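From: Su-bin Hyun
To: bench-planning
Date: Jan 21, 2019
Subject: Re: [bench-planning] Arm spares and finger sets, second quote

Both quotes are now in the shared folder. The Kanico one is £2838 for two spare joint modules and a power supply. The Voltance one is £3474 for the same modules, with the supply and a year of exchange cover. Neither price includes delivery to Skomdale. Kanico adds a flat £200 for that and Voltance hasn't said.

Cover is the only real difference on paper. Lead times are the same to within a few days, and both firms will hold the price until the end of the quarter. 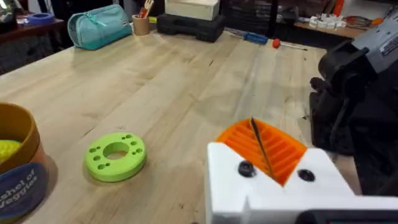 Tươi Trương wrote:

> I'd leave exchange cover out. We have never sent a joint back inside the
> first year, and the money would be better spent on fingers. They are the
> part that wears. Can we also stop treating the two arms as one line in
> the budget? If one is down, single-arm work can carry on. Handover work
> can't.

Agreed on splitting the line. I've redone the sheet with left arm, right arm and shared items as separate blocks. The power supply goes under shared.

On cover I'm less sure. The joints have had an easy life up to now, mostly light parts held by one gripper. The Herath work asks for longer holds, and the wrist joint takes most of that.
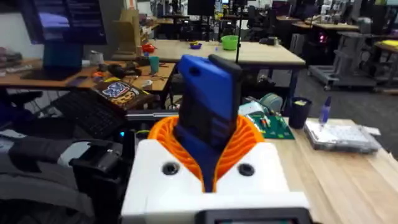 *Right gripper with the blue handheld object, green circuit board on the bench beside it.*

Fingers: the orange ribbed ones cost us £70 a set if we buy the flexible filament in bulk and count print time at the usual rate. The white mounts can be left out of the wear budget. I would order filament now and put it under consumables, so it doesn't wait for the capital request.

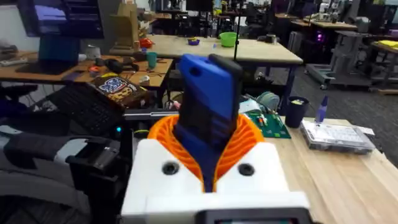 The same goes for screws for the mounts, which are cheap but keep getting borrowed. One bag per arm, kept with the spare fingers.

Bench space also needs a line. If the second organiser and the boards stay where they are, there is no clear spot for a fixture within reach of both arms. A shallow shelf over the back edge would do, provided it stays out of the elbow path — please measure with the arms powered and at full reach, as the parked position is misleading. 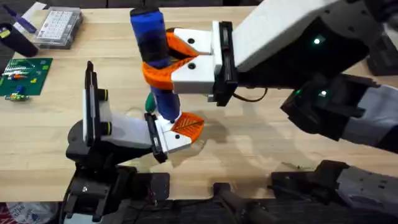 *Both grippers at the blue cylinder, right arm around the middle, left arm at the lower end.*

Still open:

- Voltance: delivery cost, and whether cover can be bought for one arm only
- Kanico: whether the supply comes with the locking connector
- Tươi: finger sets used since the last order, per arm if you have it
- Me: shelf dimensions

If Voltance will sell cover for the right arm alone, I'd take that and go without on the left. Otherwise I'm content with Kanico. Objections to the list, please, before the request goes in at the end of January.

Su-bin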